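Fliradero Plans to Buy More Hand-Held Grippers Before the End of the Year

By Candela Nieto

Fliradero, the small automation company in Borthorpe, has started to plan its equipment purchases for the next season. The largest item on the list is a set of 24 hand-held grippers with marker cubes, which would be shared between the workroom in Borthorpe and a second one that the company wants to open in Seixas.

The plan was presented to the staff on Friday by Anderson Paiva, who is responsible for purchasing. He explained that the grippers are used by people to record everyday hand work, and that the recordings later serve to train robot arms. Until now the company has bought the tools in small numbers, each time when there was a need. Paiva considers this way too expensive, because every small order has its own shipping cost and its own waiting time.

"We paid three times for the same transport," he said. "With one order we pay once, and all the tools have the same version of the parts. For the operators this is also easier."

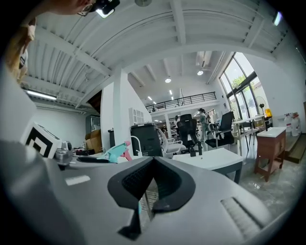
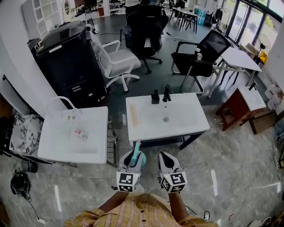

Work with hand-held grippers in the Borthorpe workroom.

According to the draft budget, 1000 dollars is reserved for spare finger pads, marker cubes and cables. This part was added after a request from the operators, who in August had to share pads between two stations. The draft also includes furniture for the work stations. The company wants to have several kinds of sinks and tables, so that the same task can be recorded at different heights and with different faucets.

Not everything on the first list has stayed. A new set of shelves and a larger air conditioner were moved to the following year. Paiva said that the room in Seixas must first be measured, and that he does not like to order big things from a drawing.

Two suppliers have sent their offers. One of them, Broltcombe, can deliver in 30 days and gives a longer warranty on the moving parts. The other offer is lower in price, but the delivery date is not fixed. The company has asked both of them to lend one gripper for a trial, and the operators will use each for a full working day before they write their comments.

Operators who wish to propose other equipment can still write to Paiva. He asks that they include the price, the supplier and the name of the station where the item will be used. The final order should be signed after the trial, and the first boxes will go to Borthorpe.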